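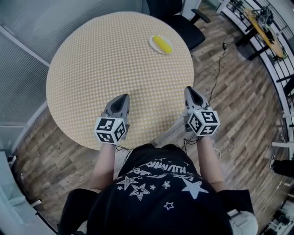
When does The Tiltbridge Line open, and where can people see it?
The film opens in November at the Marsden Cinema in Atville, with sessions at 6.30 pm and 9 pm, and goes to regional screens the week after.

Print this page
E-mail this page

AVEN PICTURES TO RELEASE RAILWAY THRILLER THE TILTBRIDGE LINE

Atville – Aven Pictures has picked up Australian and New Zealand rights to The Tiltbridge Line, a crime thriller written and directed by Danica Jurić. It is her second feature and her first with the distributor.

Piyumi Bhuiyan plays Nell Carrow, a railway signaller who reports a goods train running without lights on a closed branch line. The company has no record of the train. When an inspector sent to look into the report goes missing, Nell starts going through the old signal logs herself and finds that someone has been using the line for years.

Dinesh Biswas plays the inspector, and Rodrigo Benítez is the freight boss who would like the matter dropped. Francine Lachance has a supporting role as Nell's mother, who worked the same signal box before her.

The film runs for 122 minutes. Most of it takes place over one night, and it was shot almost entirely after dark on a disused line outside Tiltbridge. The signal box interior was built in a wool store in Marsden, with working levers taken from a box that was being pulled down further along the track.

"I grew up near a level crossing and I always wondered who was at the other end of the bells," Jurić said. "The script started there. The crime part came later, once I had worked out what a person in that job would notice and who they would have to tell."

Bhuiyan spent five weeks learning to work the levers before the cameras rolled. She does all of the signalling seen in the film.

"They are heavier than they look," she said. "You have to put your back into it, and Danica wanted long takes. By the end of the first week I could do it without looking at the labels, and that helped, as Nell wouldn't look either."

The last half-hour follows the train and the signal box at the same time, and there is very little dialogue in it. Benítez said that section was the reason he took the part.

"My character talks his way through the whole picture," he said. "Then he gets on the train and there is no one left to talk to."

The score was recorded in the Atville town hall with a small brass section. It will be released separately on the same day as the film.

The first 100 people through the door on opening night at the Marsden Cinema will receive a printed copy of the poster. Jurić and Bhuiyan will take questions after the 6.30 pm session. Tickets for that session are sold at the cinema box office only, from 10 am on the day. Tickets for all other sessions can be booked ahead.

The Tiltbridge Line is rated M for violence and coarse language.

Stills, the trailer and a full cast and crew list are available to media on request from the Aven Pictures publicity office in Atville. Interview requests for Jurić, Bhuiyan and Biswas should go to the same office. Lachance is not available for interviews during the release period.

Print this page
E-mail this page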